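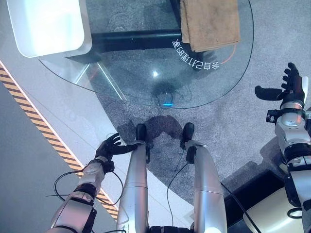 Thread: Second pair of hands, or 25 more towels?

munther_awwad
Budget is due in May. We have one humanoid on table wiping and I want a second set of five-fingered hands as spares. Lirner quotes 34 days' lead time. Milovan thinks I'm mad.

milovan_s
I think you're early. Driren grippers would do a folded towel on a glass table for a lot less money. You don't need a thumb to wipe.

munther_awwad
You do if the next line in the plan is cups. Which you wrote.

kornar_fan
Has either of you budgeted for cables? I can see loops of loose wire at the left wrist. Sleeves first, fingers later.

milovan_s
Thank you. Also a table that isn't see-through – depth cameras and clear glass have never been friends.

munther_awwad
Customers own glass tables. I don't get to pick their furniture.

kornar_fan
Then buy one wooden one for debugging and keep the glass for suffering. Kovačević sells cable sleeve in 100 foot rolls, cheap.

munther_awwad
Fine. Sleeve goes in. Hands stay in.

milovan_s
Put the hands under "optional" and I'll sign it.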